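Kidus Wubshet
Spent the afternoon at the Trillham open house in their kitchen automation lab. Posting notes as a thread. I work on end effectors, so expect most of this to be about fingers and very little about the business case.

Kidus Wubshet
Setup: one demo station built on a restaurant self-service counter. The task is sorting and placing tableware. Bowls, cups, tongs, chopsticks, spoons. No food involved in any of the runs I saw.

Kidus Wubshet
The host gave the object set as 149 items. Training episodes to date: 2,197. I asked whether that count included failed episodes. It does, and they are labeled. Good.

Kidus Wubshet
Control loop for the learned policy runs at 20 Hz, with a faster joint controller underneath. Commands are smoothed between steps. You can still see a small hesitation before contact, which the host put down to the policy and I would put down to the smoothing. We did not settle it.

Kidus Wubshet
Gripper is a parallel type with swappable fingertips from Sterico. Three sets were on the bench next door: flat, grooved, and a soft pad. The grooved set is for handles. Swap takes two screws. I would want a dowel pin in there as well, but repeatability seemed fine for this task.

Kidus Wubshet
Someone asked why not suction. Answer: fine on a plate, useless on tongs, and they want to stay with one tool for the whole counter. Agree with that.

Kidus Wubshet
The hard part is a pile of tongs. They hook into each other, they are shiny, and depth data on polished steel is full of holes. Grab one handle and you may lift 3. Their current method is lift, pause, check wrist load, and put back if the load is too high.

Kidus Wubshet
Chopsticks are a different problem. Easy to see in a holder, easy to grasp, very easy to grasp two at a time. Wrist load is no help because the difference is down in the noise. They use finger opening width for that. Threshold is set per utensil type by hand, which will get old fast.

Kidus Wubshet
View along the arm during the utensil part of the demo:

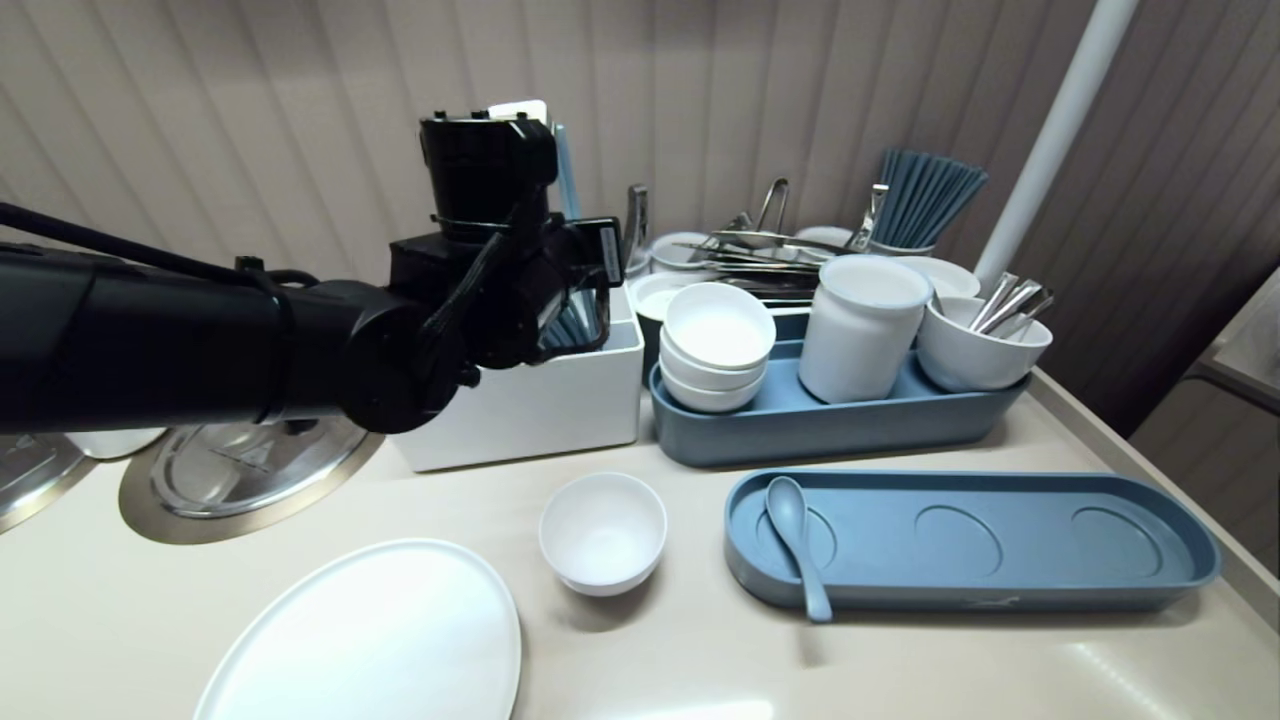

Kidus Wubshet
Approach for this kind of pick is top down only. They tried angled approaches in August and dropped them after too many wrist collisions with neighboring items. The cost is that anything lying flat against a rim gets skipped and left for a person.

Kidus Wubshet
Cycle time was not on the slides. The host said they are not tuning for it yet. Reasonable at this stage, but a buyer will ask in the first five minutes.

Kidus Wubshet
Calibration: hand-eye check every morning against a printed target, full redo if the error is over their limit. The script is called Hunt, after the search pattern it uses. Takes a few minutes.

Kidus Wubshet
Next open house is planned with the Dasasport canteen layout, so longer counter and more trays. I have asked for the grasp failure breakdown by utensil type. Will add it to this thread if they send it.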